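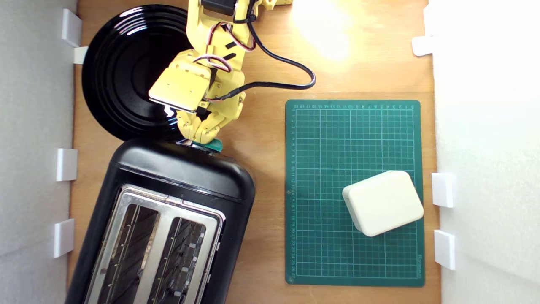

Farus: Toasters and Tabletops

Welcome to Farus! It's a collection of 2,000 overhead and close-up pictures of a toaster and the things that share a table with it. We put it together at our workshop in Potinville because toasters are a lot of fun to look at and surprisingly hard to label well (dark slots, shiny steel, reflections all over the place).

Version of 22 October 2018. It replaces the July release, which had the wrong label file in it. Please delete that one if you still have it.

What's on the table

toaster: black, two long slots, stainless steel top panel
plate: large, round, glossy black, with raised rings
mat: green cutting mat with a printed grid and ruler numbers
box: cream-white, rounded corners
block: small, teal-green

The plate is my favorite. Those rings catch the light differently in every picture, and any method that leans on brightness alone gets into trouble with it right away. 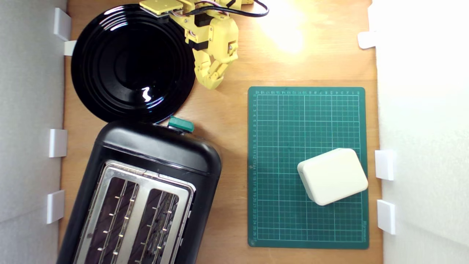
Labels are plain outlines, one per item, with a yes/no field for "touches another item." We went back and forth on whether a plate rim right up against the toaster should count as touching. It does if you can't see wood between the two. In 987 pictures the answer for the plate is yes, so there's plenty to work with!

Close-ups

The folder called horgan has 921 close-ups of the toaster end, where the browning knob and the small red light are. Crumbs are left in and get no label of their own. The same goes for smudges on the housing. If the plate shows up as a run of black ridges along the edge of the picture, it's still labeled plate.

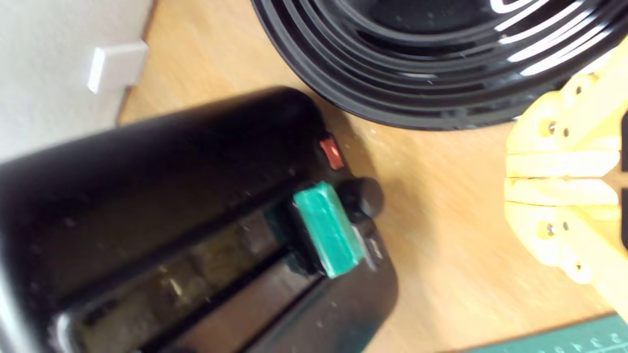 Printed markings are labeled "text" even when they can't be read, and the transcript field is then left blank. Please don't fill those in by guessing.

Known problems

Glare on the wood is not labeled, and it can wash out the grain near the top of the table. Outlines of the slots are a bit loose in the first 79 files. We're redoing them with Dosard, our outline tool, and the new ones are already so much cleaner.

Comments on the labels
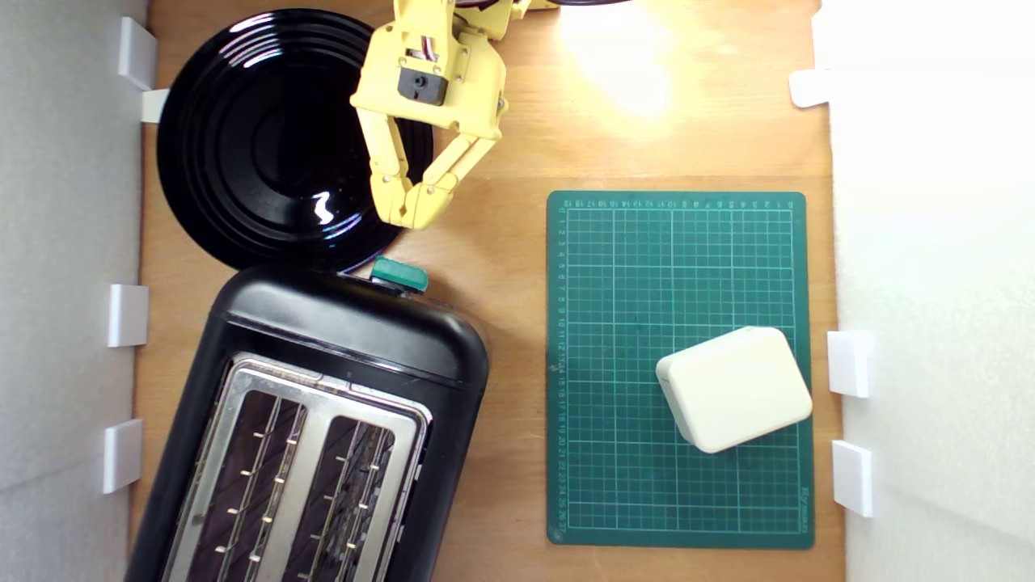 Aldana Orellana: I'd split the plate label in two, rings and flat center. My outlines kept drifting outward at the rim, and having the center as its own shape fixed most of it. Happy to send over my files for the whole set if you want them in the next version.

Yes please! Send them as one folder with the file names unchanged, and we'll merge them.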